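Home Guides Templates Teams Archive Contact

How to Set Up a Written Handover Between Two Teams

A handover is the transfer of open work from one group of people to another. It happens at a shift change, at the end of a project phase, or when a department is split. The procedure below is for two teams of up to eight people each, sharing one list of open work. Larger groups should divide the list first and run the procedure once per section.

You need a shared document both teams can edit, one named person on each side, and a block of 60 minutes. The named people are called the sender and the receiver. They do not have to be managers. They do have to know the work well enough to answer questions without calling someone else in for each item.

Step 1. Fix the cutoff

Choose a date and time after which the sending team takes on no new items. Write it in the first line of the document. Anything that arrives later goes to the receiving team, even if the request is addressed to a person on the old one. Forward it with a one-line note and do not start on it.

Step 2. List the open items

Each item gets one row with five columns: title, current state, next action, owner after cutoff, and due date. Keep the title under 80 characters so that the table can be read on a phone. The state column holds facts only. "Quote sent, no reply" is a state. "Customer is slow" is an opinion and should be removed.

If an item needs background, put it in a separate note of no more than 200 words and refer to it by row number. Longer history stays in the original files. Copying old email threads into the document makes the open question hard to find.

Step 3. Mark the promises

Go through the list again and flag every row where someone outside the team has been promised something, in writing or by phone. Verbal promises are the ones most often lost. Ask each member of the sending team directly, one at a time, and record the answer even when it is "none."

Step 4. Hold the meeting

The receiver reads each row aloud and states the next action in their own words. The sender corrects where needed. The usual arrangement has the sender doing the talking, and it hides gaps: a listener can nod at a row they have not understood.

Flagged rows go first. Rows with no dispute should take under a minute. If one row takes more than five, give it a separate call and move on.

Step 5. Run the overlap

For two weeks after the cutoff, the sender answers questions during one agreed half hour per day. Questions go into the document next to the row they concern, with the answer below. Avoid private messages — they solve the problem for one person and leave the record incomplete.

Step 6. Close

At the end of the overlap, both named people enter their initials on the last line. Any row still without an owner goes to the manager above both teams with a proposed name attached. Lock the document and keep it for a year.

Common faults

Two owners on one row. Pick one. The other can be listed in the note.

Due dates copied from the old plan. Check every date against the new team's calendar, and tell the outside party if it moves.

No reply from a sender who has started a new job. Agree the daily half hour with the new supervisor before the cutoff.

Comments (3)

gindulbridge_ops: We did step 4 with the receiver reading and it ran well over the hour the first time. Second one in May was shorter. I would allow extra for the first go.

Skotus: Is there a version for three teams? We have a night crew as well.

Krishnan: @Skotus we keep one document per pair and a color for the crew. Not elegant but the rows don't get mixed up.

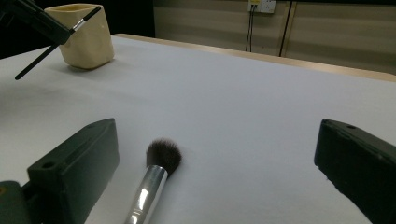 By Anil Lobo
Posted 1/24/18 in Teams

Anil Lobo writes the process guides for Ollusel. The blank five-column table used in step 2 is on the Templates page, along with a print layout for teams that keep the list on a wall. Corrections can be sent through the Contact page; please quote the step number.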